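Section 4. Gripping trials with the arm on the bench

Read section 3 first. If the base plate still rocks, stop and fix that. A trial on a loose base tells you nothing, whatever the Vorkbridge forum claims.

1. Power up with the gripper open and clear of everything. Keep one hand near the cutoff switch.

2. Set the closing force to 400 in the Hukia config file. The seller's sheet suggests 951. I have no idea what they were gripping, and I would not go near that number with printed parts.

3. Run an open and close cycle 14 times with nothing between the fingers. Listen for clicking at the end of travel.

Note: the "auto-calibrate" option reports success even with the wrist cable unplugged. Check the finger gap with a ruler.

4. Put your test object on the bench and jog the arm down by hand control. Skip the foam cube that comes with the kit. Anything can pick up a foam cube.

5. Use something awkward. Elli Savolainen at the Jostmont workshop suggested woven baskets, and they are a fair test: the rim is thick, rough and uneven, and a weak grip has plenty of chances to slide.

6. Bring one finger down on each side of the rim, then close in small steps. 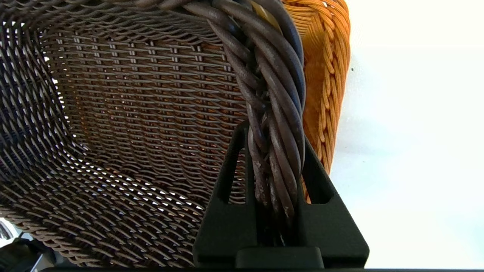
7. Wait 2 minutes before lifting. If the motor gets too warm to touch in that time, lower the force and start again from step 3.

8. Lift by a finger's width and hold. Repeat with the rim gripped at another spot. One good lift is luck until you can repeat it.

Caution: do not pull the object free by hand while the gripper is powered. Open it from the controls.

Write down the failures too. The "adaptive grip" setting is covered in section 6, where I explain why mine is switched off.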